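# Light, Dark, and Shiny: How Surfaces Handle Light

A lamp sends light onto everything in a room. Each surface then does one of two things with it. It sends the light back, or it soaks the light up. Most surfaces do some of both.

A white tabletop sends back most of the light that lands on it. A black surface soaks up most of it and turns it into a small amount of heat. Gray is in between.

Color is only half of the story. The other half is texture. A matte surface has tiny bumps, too small to see, and they scatter light in every direction. A glossy surface is smoother, so more of the light bounces off the same way. That makes a bright spot called a highlight.

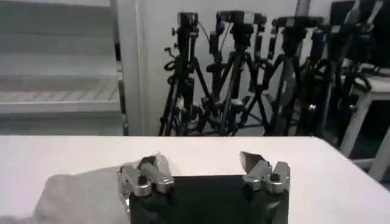

Cloth adds one more effect — folds. The top of a fold faces the lamp and looks lighter. The dip next to it gets less light and looks darker, even though the cloth is the same gray all over. Your brain uses these patches of shade to work out the shape.

**Try it**

1. Lay a gray cloth on a white table and rumple it.
2. Put something black and flat next to it.
3. Hold a flashlight 8 inches above the table, then move it slowly to one side.
4. Watch the shadows in the folds. They get longer as the light gets lower.

**Words to know**

- *Absorb*: to soak up light.
- *Reflect*: to send light back.
- *Matte*: not shiny.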